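**Pramora opens snack-sorting program to households in Rotby**

ROTBY – Pramora, the home organizing service, is opening its snack-sorting visits to all households in Rotby this October. The visits were offered to 100 homes in a trial earlier in the year. They are meant for families who buy individually wrapped cakes, rolls and sweets and end up keeping them in several places at once.

A visit takes place wherever the household eats its snacks. In most homes that is the living room. The work is done between the table and the sofa, with one open storage box and whatever table covering is already in use. Pramora does not bring shelving and does not ask people to move furniture.

"People expect us to start in the kitchen cupboards," said Eirini Vlachopoulos, who runs the program. "We start where the wrappers are. If the family sits on the sofa and eats from the table, that's where the box should live."

Snacks are put in the box one piece at a time. A packaged cake in a clear wrapper, a printed snack bag and a small orange packet can share the same white box without dividers, as long as the box stays open while it is being filled and each piece can be seen from above.

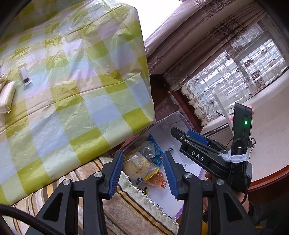 The trial homes were each given a follow-up call after 17 days. Callers asked where the box was, who had last filled it and whether any snacks had gone back to their old places. Answers from those calls were used to rewrite the visit sheet, which now runs to a single page.

The main change concerns order. In the first version, households sorted by date before anything went into the box. Many found this slow, and the small print on some wrappers was hard to read in evening light. The new sheet asks for large, soft items first, such as bread rolls in bags, followed by pastries and then the small wrapped pieces. Dates are checked as each item is picked up.

Plastic tablecloths get a short section of their own. A glossy cloth with a busy check pattern can make small wrappers easy to miss, especially near a bright window. The sheet suggests gathering everything into one cluster on the table before sorting, and looking along the near edge and on the seat below it. Fringed sofa covers should be lifted and checked too.

A typical table holds a bagged roll, a pastry or two, some narrow packets and a few sweets, and a full visit takes less than an hour. Items that are not food, such as small bottles or tubes, are set aside for the household to put away.

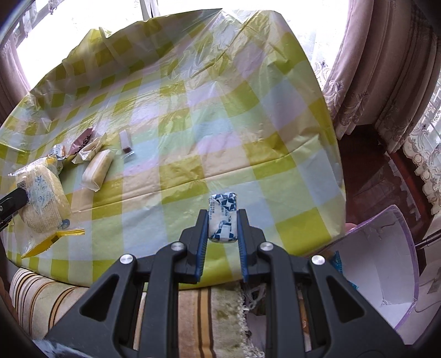

Brenda Penrose said the small pieces had always been the trouble in her home, and that having one box by the sofa meant she bought less. "I had the same rolls in three rooms," she said. "Now I look in the box before I go to the store."

Visits are limited to 5 a day and can be booked for mornings or late afternoons. Households should leave their snacks where they normally keep them and have one clean, dry box ready. Any open plastic box will do. Households that do not own one can ask for it when booking.

Bookings are handled by Yolanda Sánchez at the Pramora office, Room 201, Ternico Building, Rotby. The visit sheet is available there in print at no charge.

**Press contact:** Yuto Tanabe, Pramora, Rotby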